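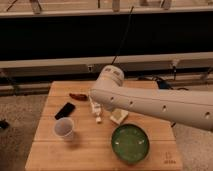 The Small Square Table Gets Its Due

By the Livwood features desk
17 Aug 2022

Every home has one surface that catches everything, and in mine it's a square wooden table the color of honey. A green bowl, a plastic cup, whatever was in somebody's hand when the doorbell rang – it all lands on those planks sooner or later. I love it more than any other piece of furniture I own!

Small tables are having a very good summer. In Harlow I visited a secondhand hall with 1,000 pieces on the floor, and the little square ones were going out the door while the grand dining sets just sat there (you need a grand dining room, for one thing). A couple ahead of me bought two and planned to push them together for guests.

What you put on one matters as much as the wood. Dark green looks wonderful against pale planks, especially in a bowl with a proper rim and a lighter inside. Translucent white is good too, and cheap – a plain plastic cup lets the warm color underneath do the work.

Plank tops do ask for a little care. Crumbs love a seam, so run a soft dry brush along each one before you wipe. Go with the grain, use a cloth that's barely damp, and lift the bowl instead of sliding it.

The Turnau workshop, up on Endale Road, makes its square tables from leftover boards, and no two tops match. I spent a whole afternoon there running my hand over the joints and came home smelling of wax. They sell a kit as well, with four legs, a top and a bag of screws, and you can put it together on the living room floor in an evening.

The workshop opens its doors to visitors again in October, and I've already cleared a space by the window for a second one.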